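Enclosure (electrical)

From the Jultstead Open Reference

An enclosure is a box, cabinet or housing built to hold electrical or electronic equipment. It keeps people away from live parts, and it keeps dust, water and stray objects away from the equipment. The word covers everything from the small housing of a doorbell to a walk-in steel cabinet beside a railway line. Very large enclosures are often called kiosks, and very small ones are usually just called cases.

History

Early electrical gear was often mounted in the open on slate or marble slabs, with bare switches and terminals facing the operator. As supplies moved into homes and workshops, wooden boxes with hinged lids came into use. Wood was cheap and did not conduct when dry, but it could burn and it warped in damp rooms. Cast iron replaced it in mills and mines, and pressed steel followed. Moulded plastics were first used for small switch covers and later for complete boxes.

The Stenatbridge waterworks kept a row of cast iron switch boxes in service long after the rest of the site had been rewired. One of them, with its original lid, is held by the Plultisberg Museum of Trades. It measures 518 mm across and is fixed to its backplate with 6 bolts.

Materials

Steel is strong and fairly cheap, and it can be earthed, but it rusts if the paint is broken. Stainless steel is used in food factories and near the sea. Aluminium is lighter and sheds heat well. Plastics do not rust and are easy to cut and drill, though some grow brittle in strong sunlight unless a stabiliser is added. Glass-filled polyester is common for street cabinets – it stands up to weather and does not need earthing in the same way as metal.

Sealing

The amount of protection given by an enclosure is usually stated as an IP code of two digits. The first digit deals with solid objects and dust, the second with water. A box marked IP54, for instance, is protected against harmful amounts of dust and against splashing water from any direction. Seals are made from rubber, foam or silicone and sit in a groove around the door. Cable entries are closed with glands, and a gland of the wrong size is a common cause of leaks.

Mounting
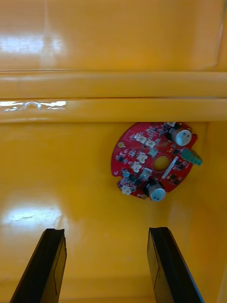 Boards and components are fixed inside an enclosure, or to one of its walls, in several ways. Larger boxes have a removable backplate, so that the parts can be wired on a bench and put in afterwards. Smaller boards may stand on pillars or slide into slots. Boards need not be rectangular, and the red one on the yellow wall is circular, fitted directly beneath a projecting ledge. Access matters as much as outline, and a fitter should be able to reach every terminal without removing other parts.

Colour

Grey is the usual colour for indoor cabinets. Green is often chosen for those in streets and parks. In a 1750-page survey of workshop practice, Tsutomu Fukuda noted that colour was mostly a matter of local habit. The maker Muriithi offered 5 standard colours in its early catalogues, all at the same price.

See also: Cable gland; Junction box; Switchgear

Last revised April 6, 2020

Shares: 6

We use cookies to remember your reading settings. Accept | Manage

© Jultstead Open Reference | Contact | Back to top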